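4.3 Swapping a drive in the Whitfield storage box

Allow 15 minutes per drive, longer for the rebuild. Do one at a time. Never two.

Before you start
Back up anything you care about. Check the new drive is on the Prurkunov list (section 2). Clear a bit of bench, put the mat down, clip on the wrist strap.

1. Log in to the admin page, Storage, then Bays. Note which bay is flagged.
2. Click Release. Wait for the bay light to go off – can take nearly 50 seconds.
3. Open the front door of the box. Press the latch, let the caddy pop forward.
4. Slide it out straight. Support it underneath once it's past halfway.
5. Undo the screws holding the old drive, keep them in a dish. They go back in the new one.
6. Seat the new drive, connector end to the back. Snug screws, not tight.

CAUTION: don't touch the circuit board side. Don't put the drive down on carpet.

NOTE: older Wurno caddies look simliar but won't latch. If it stops short of the end, take it out and check the part number. Don't force it.

Handling the caddy
Hold by the flat tab or the side rails, same for going in as coming out.

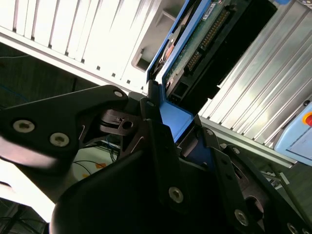
Page last changed: May, by Zawadi Mussa

Blue caddy, wide tab at one end, long rails down the sides. Keep the rails square to the bay when you slide it in.

7. Push until it clicks. Close the door.
8. Back to Bays, click Add. Rebuild starts on it's own.
9. Leave the power on till the rebuild reads 100 per cent. If it sits at 75 overnight, ring Cikora support and have the serial number handy.

Old drives: label with the bay number and date, then into the e-waste bin.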